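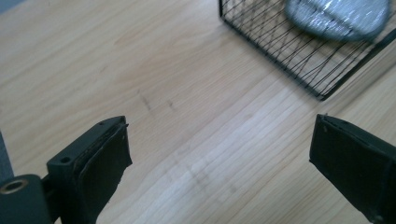 Cumdale adds supplier payments through deal with Climard

February 2026

Invoicing software company Cumdale has signed an agreement with payments provider Climard that will let small businesses pay their supplier bills without leaving their accounting program.

The feature will be offered first to Cumdale customers in Australia who are on the company's two paid plans. Cumdale said it would open the service to a first group of 200 businesses this month, with everyone else on those plans to get access by August. Customers on the free plan will still be able to record bills, but will have to pay them through their bank as they do now.

Under the arrangement, a bill that has been entered and approved in Cumdale can be sent for payment with one further step. Climard collects the money from the customer's nominated bank account, pays the supplier and sends a confirmation back to Cumdale, where the bill is marked as paid and matched to the bank transaction. Suppliers do not need an account with either company to receive the money.

Cumdale said its customers had been asking for bill payments for several years. At present most of them export a payment file at the end of the week, upload it to their bank's website and then go back into the software to reconcile each bill by hand. In a survey the company ran before it began talks with Climard, 144 customers named paying suppliers as the bookkeeping job they most wanted to spend less time on. Chasing overdue invoices came second.

How it will be priced

Bank transfers will be free for the first 17 payments each month. After that, customers will be charged a flat fee for each payment, which Cumdale said it would publish when the service opens to all paid plans. Businesses in the first group will not be charged any transfer fees during the trial.

Card payments will also be available, including to suppliers who do not normally take cards. In those cases Climard charges the customer's card and sends the supplier an ordinary bank transfer. A percentage fee will apply, and it will be shown on screen before the payment is approved. The fee will be posted automatically to an expense account chosen by the customer, so that it does not have to be split out later.

Neither company disclosed the financial terms of the agreement. Cumdale confirmed that it will receive a share of the fees Climard collects, but said no equity had changed hands and that the deal was not exclusive. It left open the possibility of adding a second payments provider.

Approvals and security

The two companies have spent most of the past year on the approval process. An owner can set a dollar limit above which a second person has to sign off on a payment, and can stop the person who entered a bill from also approving it. Bookkeepers and external accountants can be given permission to prepare payments without being able to release them.

Any change to a supplier's bank details will put payments to that supplier on hold until someone with approval rights has confirmed the new account. Cumdale said it added the hold in response to invoice fraud, in which a business receives a genuine-looking bill with altered account details. The hold cannot be switched off, although the confirmation can be done from the mobile app.

Each payment will carry a record of who entered it, who approved it and when. The record can be exported with the rest of the ledger at the end of the financial year.

Climard will be responsible for identity checks on businesses that sign up for the service. The company said most applications should be cleared within 5 business days, with trusts and partnerships likely to take longer than sole traders. Customer money will be kept in a separate account from Climard's own funds while a payment is being processed.

Background

Cumdale began as an invoicing tool for tradespeople and later added expense claims, bank feeds and basic payroll. The company has tended to connect to outside services in areas where it does not have its own product. Its receipt capture feature, for instance, is supplied by Bezerra, which reads the date, supplier and tax amount from an uploaded document and creates a draft bill.

Bezerra's service will continue to work alongside the new one. A bill created from an uploaded receipt will go into the same approval queue as one that has been typed in, and Cumdale said no changes would be needed for customers who already use both.

For Climard, the agreement is its first with an accounting software company. It has previously sold its payment service directly to mid-sized wholesalers and importers, and through Faltitau, a purchasing platform for hospitality businesses. Climard said the Faltitau connection would not be affected and that businesses using both Faltitau and Cumdale would be able to link the two under a single Climard profile later in the year.

Payments in foreign currencies are not part of the first release. Cumdale said it was working with Climard on transfers to New Zealand and Canada but had not set a date for either. Superannuation and tax payments are also excluded for now, and will still need to be made through existing channels.

Customers who want to take part in the trial can register from the bills page in their Cumdale account. Places will be offered to businesses with at least three months of reconciled bank data, and those that miss out will be put on a waiting list.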